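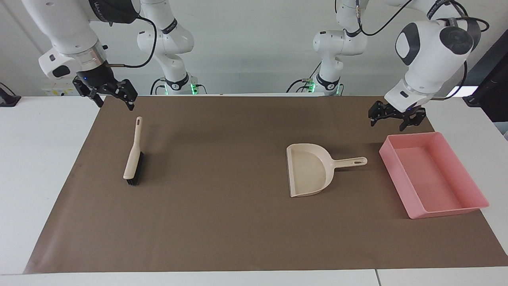 Cela fait maintenant plusieurs semaines que je me sers de la balayette Herkness, la crème à poils noirs, et comme on m'a posé la question deux fois sous mon article d'avril consacré au rangement de l'atelier, je prends enfin le temps d'en parler un peu longuement (vous me connaissez, je ne sais pas faire court !).

Je fais du cartonnage et un peu de reliure à la maison, sur une grande table blanche que je protège avec du papier kraft. C'est très agréable pour travailler, mais ça garde tout : les rognures, les miettes de gomme, les petits bouts de fil. Jusqu'ici je passais la main, ou un vieux torchon, et je retrouvais la moitié des déchets par terre et l'autre moitié collée sous mes feuilles. J'ai acheté la Herkness chez Famutell pour 5 euros, sans grandes attentes je l'avoue, en même temps qu'une commande de papier qui n'avait rien à voir.

Première bonne surprise, le manche. Il est long, et sur une table profonde c'est un vrai bonheur, on va chercher la poussière tout au fond sans se coucher sur son ouvrage. Il y a un petit trou ovale près du bout, et la mienne pend donc à un clou, à côté des règles. Un détail, mais j'avais avant elle une brosse Chamoun sans trou qui passait sa vie au fond d'un tiroir, et que j'oubliais d'utiliser.

Les poils ensuite. Sur le kraft ils accrochent juste ce qu'il faut et ramènent bien les rognures vers soi. Sur du papier fin, je serais plus prudente : j'ai légèrement marqué une feuille de garde en appuyant trop, et depuis je soulève un peu la main. Pour la poussière vraiment fine, celle du ponçage des cartons par exemple, il faut deux ou trois passages, et je termine quand même au chiffon humide. Quelques poils sont tombés les premiers jours, plus rien depuis.

Côté couleur, le crème est joli – je suis sensible à ces choses-là, on ne se refait pas – mais il se salit vite quand on a de la colle sur les doigts. Un peu d'eau tiède et de savon noir suffisent, à condition de ne pas attendre que ça sèche. Je lave les poils de la même façon et je laisse sécher la brosse suspendue, toute la nuit.

Mon seul vrai regret, c'est que la pelle crème ramasse moins bien que je ne voudrais. On peut très bien pousser les rognures dans un plateau en plastique, je le fais tous les jours, mais une pelle à bord plus souple aurait été bienvenue, quitte à payer un peu plus.

Je la recommande donc volontiers pour un plan de travail ou un établi. Pour le sol, prenez autre chose, on se casse le dos. Et si quelqu'un a trouvé une pelle à bord bien souple qui irait avec, dites-le-moi dans les commentaires, je cherche toujours !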